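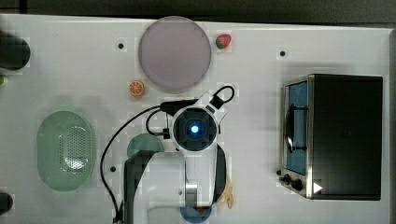 Likgate has begun shipping the Drutari tabletop kit, a package for labs that want to record and replay kitchen-style handling tasks with a single arm. The base price covers the mounting hardware, a two-finger gripper, a wrist camera and a license for the Besson recording software. It replaces the older Zurnach kit, and existing Zurnach brackets fit without an adapter.
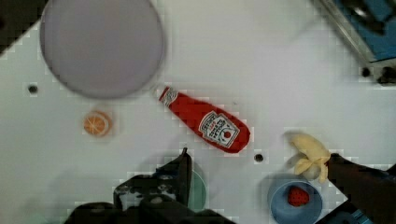
Grip planning in the new release works from the wrist view alone until the fingers close. Earlier versions needed an overhead camera for the last stage of the approach, and calibration between the two drifted. The planner handles rigid, rounded shapes well. Irregular outlines are harder: a toy banana with its peel spread open, lying against one finger beside a blue bowl, gives it several possible edges to close on. The manual advises setting the grasp point by hand for items of that type. Besson stores the setting with the object profile.

Storage is the main limit. The controller holds 462 recorded runs at default quality, and 1,000 with wrist video switched off. Runs can be exported over the network - a full controller takes 9 minutes on a wired connection. 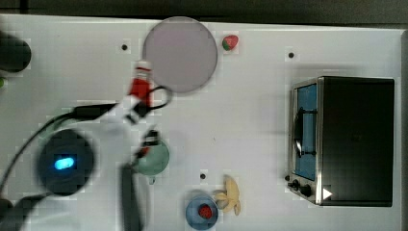

Can the kit be added to an arm we already own?
Likgate sells the gripper, camera and software as an upgrade set for $299, provided the arm has a standard wrist flange. Cables are included. Orders placed by noon on Thursday ship the same day.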